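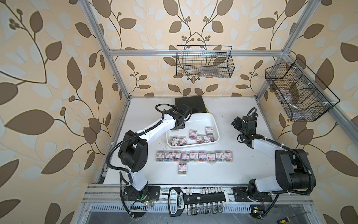 Fig. 1. Small clear boxes of colored paper clips on a white tray, leaf-patterned wallpaper behind.

Handout 4: Small Things in Small Boxes
Home and Office Organizing, evening section
Notes by Kelly Stockdale, 6 March 2023

Okay, paper clips! I promised we'd get to the tiny stuff this term and I know a few of you have been waiting since January, when Dean Blackburn emptied his desk drawer onto the table and we all just stared at it. These notes cover what I said in class plus a couple of things I forgot to say because we ran over.

Start with the tray in Fig. 1. The clips are in boxes, the boxes are on a tray, and the boxes are still every which way. I like it as a starting point because most of the work you'd dread (getting the clips into something) is done, and what's left is placement. Two boxes are together at the left end and five are bunched over toward the right half. If you stopped there you could live with it. But you'd be picking boxes up and turning them over to find what you want, and after a week you'd stop putting them back.

Why clear boxes

I go on about this every year, so I'll keep it short. With a clear box you see how much is left without opening it. Roland Sedgwick ran the supply room at Lilley before he retired (he visited us last term, some of you met him) and he used opaque tins for years. Very handsome tins. He told us he once reordered clips three times in a season and found all of them later, full, behind the envelopes. After that he went over to clear boxes and never looked in a tin again.

The downside is that clear boxes look busy. Red, blue, yellow, green and pink all together is a lot of color for a shelf! If that bothers you, put the tray inside a drawer. Please don't go and buy white clips.

To sort by color or not

We argued about this for a good twenty minutes and I enjoyed it very much. Hayley Lightfoot's side: sort them, one color per box, because then color can mean something. Red for unpaid, green for paid, that kind of thing. Pauline Tapley's side: leave them mixed, because a clip is a clip and you will never, ever keep up with it.

I lean toward Pauline, with one exception. If you already use color for something in your files, sort. If you're only sorting because it looks nice, you'll enjoy it for an afternoon and then the pink ones will creep into the blue ones and you'll feel bad about paper clips, and I don't want that for any of you.

Pauline did sort a big mixed jar as a test, by the way. 883 clips. She says she won't be doing it again.

Setting out a tray

Take everything off the tray first and wipe it. Wipe the table too while you're there - bits collect on a white surface and you'll spot every one of them.

Lay the boxes flat, labels up, and turn them all so the labels read the same direction. This is the single change that makes the most difference and it takes about as long as it took you to read this sentence.

Run them in a row along the back edge, touching. If you run out of width, start a second row in front. Don't stack yet. Stacking small slick boxes on a tray that gets carried around is asking for a spill, and once a lid pops you're on your knees with a magnet.

Leave a gap at one end. I like a gap the width of two boxes. Something always comes along later - binder clips, pushpins, the good stapler refills - and if there's no gap it goes on top, and there goes your row.

Square the tray to the table edge when you're finished. A tray sitting at an angle makes even a tidy row look like somebody left in a hurry.

Labels

Shop labels are fine if you can read them from where you stand. If the print is too small, put your own on the short end of the box, where it shows when the boxes are lined up. One word is plenty: CLIPS. Hayley wanted "Clips, assorted, vinyl, 300" on hers and I've let it go.

If you peel off a shop label, do it slowly, from a corner. Leftover glue comes up with a little cooking oil on a paper towel. Wash the box afterward or it'll be greasy forever.

About the wallpaper

Someone asked after class whether a strong pattern behind a work surface makes sorting harder. I don't think so, if the surface itself is plain. A leafy print with berries in cream and gray-blue and brown is pleasant to look up at, and the white table keeps your eye on what you're doing. I would be more careful with a patterned tablecloth or a patterned tray liner. Small bright things vanish on those. Try it at home with a handful of clips on a flowery dish towel, it's kind of amazing.

For next time

Pick one tray or shallow drawer, no bigger than what you can lift with two hands. Do the placement part only, no shopping. Bring a before and an after on your phone or just draw it, I really don't mind.

If you'd like to practice in the classroom, the spare boxes are in the Avent cabinet, second shelf. Please put the lids on before you put them away.

Reading: the Sánchez chapter on drawers, first half. Skip the part on built-ins unless you own your place. The Plomalard article is optional and a bit dry, but the drawings are lovely.

Dean, I still have your ruler.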